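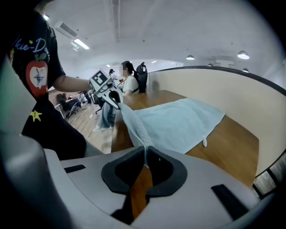
Photo: Wanpen Kaewsai for Devora

Akley Terry Towel, Pale Blue
Item 1818

Search products, item numbers Search

The Akley is our everyday towel of cotton terry. We sell it to households, small guest houses, swimming clubs and hair salons, and we use it ourselves at Devora, in the washroom and in the kitchen of the office. It is a plain towel, without embroidery and without a printed pattern. The color is a pale blue which goes well with white tiles and with wood.

A white hanging loop is sewn at the corner. We put it there after many customers wrote to us that a loop in the middle of the side makes the towel hang in a thick double layer, and then the inside dries slowly. When the towel hangs from the corner it falls in one long point and the air can reach most of it. You need a little more height under the hook, so please measure first if your hooks are above a bench or a radiator.

The fabric

The terry has loops on both faces. They are of medium height, so the towel takes up water quickly but it does not become heavy like a hotel bath sheet. The weight is 404 grams per square meter. Customers who know our older towel, the Cartwright, will notice that the Akley is thinner and easier to fold. The Cartwright is still available in white and in sand.

The yarn is ring-spun cotton and is dyed before the weaving. We recommend to wash the towel one time before the first use. New terry has a finish from the factory which keeps the loops smooth, and with this finish the towel pushes the water away a little. After the first wash it becomes softer, and after the third or fourth wash it has reached its real absorbency.

Size and folding

The towel is 30 inches wide. We measure it flat on a table before washing. Cotton terry becomes smaller in the first washes, mostly in the length, and we ask you to expect this when you order for shelves with a fixed depth.

For storing, lay the towel flat and smooth it with your hand from the middle to the outside. Take one corner together with the corner next to it and bring them over to the opposite side. Then fold in half again, with the loop inside. If you fold the loop to the outside it catches on the next towel in the pile and the whole pile comes out together. For narrow shelves, fold the long side in three parts and roll it. The rolled towel stands well in a basket.

A table is better for folding than a bed, because the surface does not sink and the edges meet more exactly. On polished wood the terry can slide a little. Hold the near side with one hand while you lift the corner with the other.

Washing

Wash at warm or hot, with similar colors. Pale blue can be washed together with white after the second wash.

Use less detergent than the package says. Too much of it stays between the loops and makes them stiff.

Please do not use fabric softener. It covers the cotton and the towel stops to absorb.

Do not use chlorine bleach. It makes yellow and white spots on the blue, and they can not be repaired.

Tumble dry at medium, or hang by the loop. If you dry outside, shake the towel strongly before hanging and again when you take it down.

If a thread is pulled out, cut it with scissors close to the fabric. Do not pull it. The other loops will not open.

For guest houses and salons

Orders for business go through our warehouse in Mornulberg. The towels are packed flat, with all loops on the same side, without single plastic bags. For an order of 2000 towels or more we can weave a name into the border, but for this you must wait longer. The next weaving for special orders is in February, and the list is open now. Please write to Heather Lockyer at the business desk and tell her the color, the quantity and whether you need the loop in white or in the color of the towel.

It is possible to order one sample before a business order. The price of the sample is taken off from the first invoice.

Questions that we receive often

Can I have the Akley without a loop? Yes, for business orders. For single towels we keep only the type with loop.

Is the blue the same as the blue of the Akley bath mat? It is the same dye recipe, but the mat is denser and looks one shade darker beside the towel.

Does it lose lint? In the first two washes, yes. Clean the filter of your dryer after each one and wash the towel apart from dark clothes.

The loop came off. What can I do? Send us a message with the item number and your order number. We replace the towel if the stitching opened in the first year. If you prefer to keep it, we mail you a new loop and you can sew it by hand, with a short double seam and strong thread.

Also in this series: Akley hand towel, Akley washcloth, Akley bath mat.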